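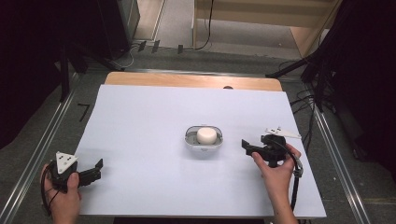 Participants wanted: two hands, some patience

The Onditetti group at Sellgate is looking for people to pick things up and put them down again. You hold a gripper in each hand, we record how you move them, and a robot arm in the next building learns from the result. In our last round, a policy trained on 800 demonstrations from people who had never met a robot did better on small round objects than one trained on 1320 from our own staff. The staff have taken this well.

We now want to know why. Our guess is that beginners hesitate in useful places — the experts just go.

Sessions last around 2 hours, with breaks, and you may be asked back up to 4 times in December. You should be over 18, comfortable using both hands, and able to do the same small task again without improving it for our benefit. Left-handers are very welcome. Experience with robotics will count against you.

We pay by gift card, plus lunch at the Rana cafe, which we do not review.

To sign up, write to Mohit Maurya at the Jonenberg building front desk and say which mornings you can do.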